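Notebook, produce display, Trusivik room
March, entry 17, started 2:40 pm

Restocked the pale crate shelf per Arvo Saarela's layout. Cabbage goes upper left, in the crate with the black metal bars. Potatoes next to it, filled to the top edge. Blue basket stays on the right for the shopping list items.
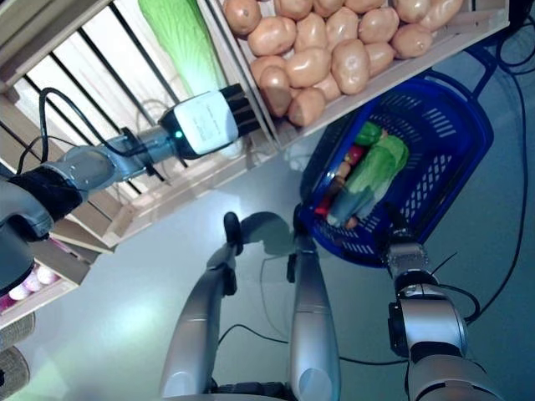

Cabbage handling
Lift flat, stem end free, leaves not folded back. Outer leaves tear first, so discard at the first split and log it. Stock from Adville ran larger than the last lot.

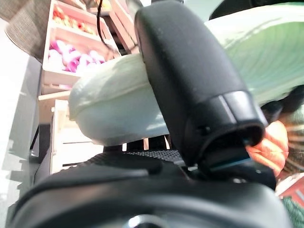
Shelf life at room temperature is still an open question. Imhof sheet says to mist the leaves twice a day - not tried yet. Crate boards are unfinished, so any misting is done off the shelf.

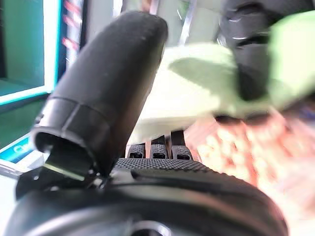
Room log shows about 168 hours since the last full change of stock. Next: reorder potatoes, check the Stokelent invoice, sand the rough board on the spare crate.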